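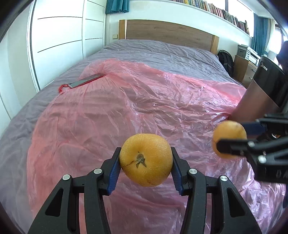 Do we buy a third pair of grippers this year, or keep the two we have alive on spares?

Spares until December, then one new pair if the money is still there. The rest of this entry is me arguing myself into that, with interruptions.

June 22, 2019

Came in meaning to spend half an hour on the budget sheet. It is now well past lunch and I have a budget sheet, a sore wrist and opinions.

Where we stand. The equipment line for the rest of the year is 650, which has to cover grippers, finger pads, memory cards, cables and whatever Mesfin breaks. (Mesfin, if you are reading this, I have left a margin.) The Woma quote for a complete new pair would take nearly all of it. The quote is polite and has a picture of a sunrise on the front page. It doesn't include pads.

The pads are where the money goes. The bodies and linkages will outlive the project, and possibly me. The blue ridged pads do the touching, so they do the wearing. Fruit is easy on them. Cardboard isn't, and the week of door handles was a massacre. Pistilano sells pads in bags of 42, a number I assume somebody chose for a bet. One bag should see us to the end of the year if we stop using the good set for demonstrations to visitors.

Adanech wants it written down that she asked for softer pads in the spring and was told to wait for the next order. This is the next order. She's right that ripe fruit is a matter of touch, and that you want something that gives a little before the skin does. My worry is that soft pads wear faster and we end up buying two bags where one would have done. Compromise: Pistilano will do a mixed bag if you ask by telephone. By email they pretend not to understand.

Things I looked at and am not buying:

The Degefa bench arm. Lovely machine, on paper. It needs a bench, a proper supply, a guard and a person trained to stand next to the guard. Everything we do at the moment is done by hand, with a gripper in each fist, in rooms where people live, and a bench arm can't be carried up a flight of stairs in a backpack. I'd like one very much. I'd also like a boat.

The Banley carrying cases. Foam cut to shape, little clasps, the lot. Mesfin made a case for these that nearly had me, until I saw the postage. Old towels continue.

A second-hand pair from the Degefa clearance list. Tempting price. The listing says "light use", and so did the listing for the office chair.

Things I am buying, unless someone stops me by Monday:

One mixed bag of pads, Pistilano.
Spare pivot screws. Not because any are missing, but I've noticed that the moment you have spares they stop falling out.
Plastic sheeting, another roll. It's cheap, it comes in a pink that can be seen from space, and it keeps the juice off other people's bedding. I've put it under consumables, where it will be queried. Answer in advance: a duvet costs more.
Memory cards. We never have enough and I never believe it when I'm told.
Fruit. I refuse to feel odd about fruit being an equipment cost. Eat what's left at the end of the day, but not before, and write it down.

On the third pair. The argument for is that with only two pairs, one fault halves our output, and both are in use most days. The argument against is that we don't have a third and fourth hand to go with them. Until there's another person on the rota, a new pair would spend its life in a drawer being admired. If the December top-up comes through and Adanech gets her helper, I'll ask Woma to hold their price. If it doesn't, we've lost nothing but a sunrise.

Small stuff, while I remember.

The fingers close evenly enough on round things but need a slower squeeze than you'd think. Anything that is really a question of patience can't be fixed by spending, so please stop adding it to the wish list.

Borrowed rooms: check beforehand how much floor there is and which way the window faces. Morning sun straight into the lens costs us more retakes than the grippers ever have, and drawing a curtain is free.

Weight. Wrist is bad again after a morning of it. I asked Woma if the new model is lighter. They said it was "improved". Have asked again, using the word grams.

Mesfin has added in pencil, next to the boat: "seconded".

To do: ring Pistilano about the mixed bag. Get Adanech to sign off pad softness before I order, in writing, so that we can both enjoy it later. Chase Woma on weight. Move the receipts out of the biscuit tin.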